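The Bag on the Wall

I'd been at Parley three weeks before I worked out that the bag had a following. I'd taken the desk nearest it because it was the only one left, number 402 according to the sticker underneath, and I thought, fine, I'll look at a wall all winter.

By October I was saying good morning to it. Well, you would! It says thank you before you've done a thing, and it's got that daft yellow grin on it, and my actual manager at Nivov never managed either in up to 15 months.

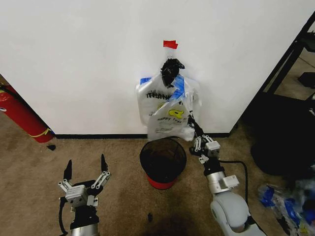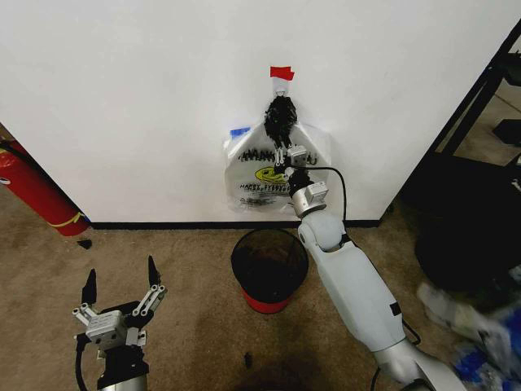
Same bag, same bit of red tape over it. 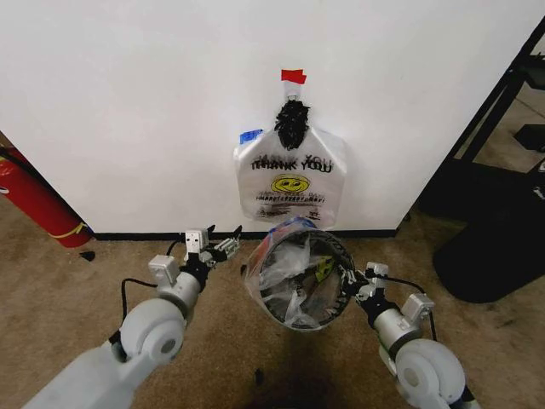
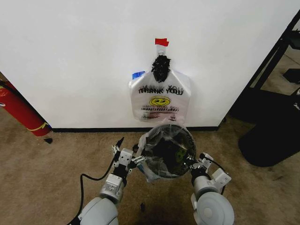 Anyway, I got into the habit of telling it things. Only small things at first (the lift, my landlord, the price of a sandwich), and then one evening, gone seven, with 2,948 unread emails and the heating off, I told it I was going to hand my notice in. Out loud, coat on, like a lunatic.

"Go on, then," said a voice behind me.

I nearly went through the ceiling. It was the woman from accounts, eating crisps in the dark. She said she'd told it about her divorce before she told her sister. She said the man who had my desk before me used to ask it about horses.

So we shared the crisps and I wrote my letter, which took me 30 minutes and came out at four lines. She read it over and made me put "thank you" at the top.

I said I hadn't anything to thank them for.

She nodded at the wall and passed me the pen.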